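Pesquisar no boletim Pesquisar

Arrendamentos em Jarndale: novidades de segunda-feira

A Grutevetti abriu as visitas ao edifício Tridport. São apartamentos de 2 assoalhadas, sem mobília, com renda de 486 por mês e caução igual a 2 rendas. A água está incluída — a eletricidade não.
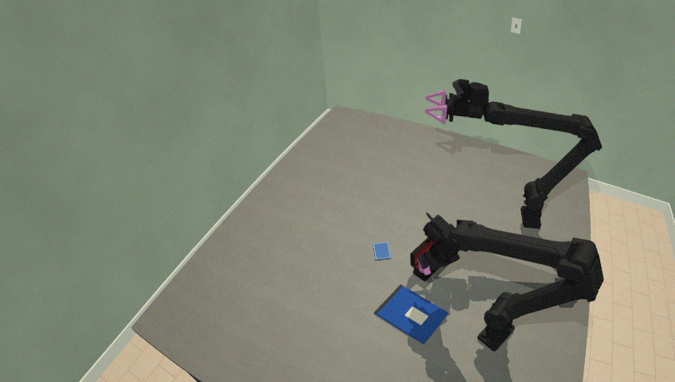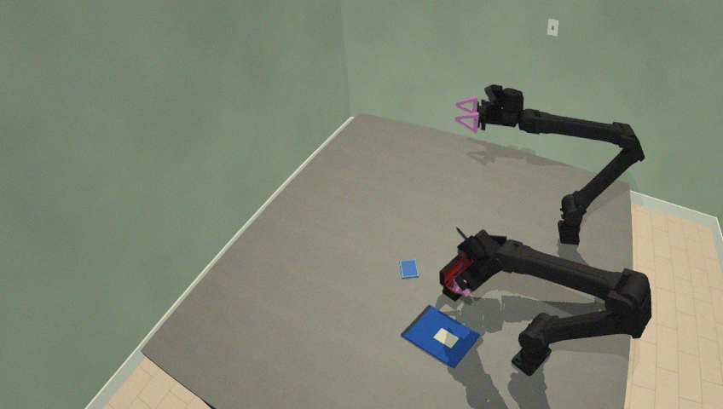
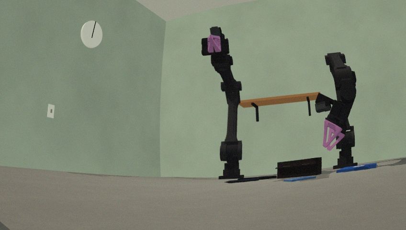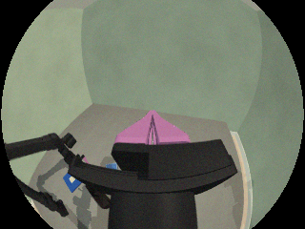
Como marcar visita

Escreva a Arben Petkov, indicando a referência 3763 e a hora preferida. O contrato mínimo é de 6 meses.

Comentários

Eyerusalem Negussie: Aceitam fiador que mora fora do país?

Hoxha: Visitei em janeiro, a rua é calma mas estacionar é difícil.

Contacto | © Grutevetti | Voltar ao topo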